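Moving the allotment shed

March 9, 2019

The shed came from Floarea Sandu, who is giving up her plot at Fleden and didn't want to see it broken up for firewood. She asked for £23, which I think was what she still owed on the water rates. I said yes before I'd worked out how to get it from her end of the site to mine.

It's 159 paces between the two plots, and the path is only wide enough for a barrow. Carrying it whole was never going to happen. Khoa Lâm came over with his socket set and we took it apart along the corners, roof first. The felt was past saving. The floor was better than I'd feared, apart from one board by the door where the rain gets in.

A few notes in case you're doing the same job.

Number every panel on the inside with chalk, and draw an arrow pointing up. We did the walls and forgot the roof, and lost half an hour turning the two halves round until the bolt holes met.

Old coach bolts don't want to come out. Penetrating oil the night before helped with most of them. We cut the last 4 with a hacksaw and I bought new ones from Guthrie in town.

Get the base level before you bring anything over. Mine is concrete slabs on sharp sand, and I spent two evenings on it with a spirit level and a rubber mallet. The door opens and shuts without catching, so I'm calling that time well spent.

Glass goes last, wrapped in an old blanket. We still cracked a pane. I've cut a piece of clear plastic sheet to fill the gap until I can get a proper one.

New felt went on this afternoon. I used the green mineral sort, with clout nails every couple of inches along the edges and a bead of adhesive under the overlap. It's meant to be done on a mild day so the felt will bend, and today was just warm enough. The offcuts are under the bench if anyone on the site wants them for a bird box.

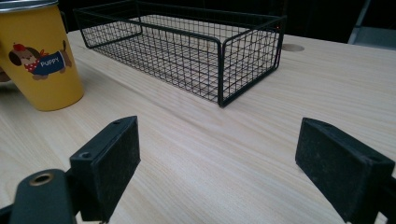
Next job is guttering and a water butt on the north side, then a coat of preservative once the wood has had a dry week. I'd like it all finished by June, when the beans will need me more than the shed does.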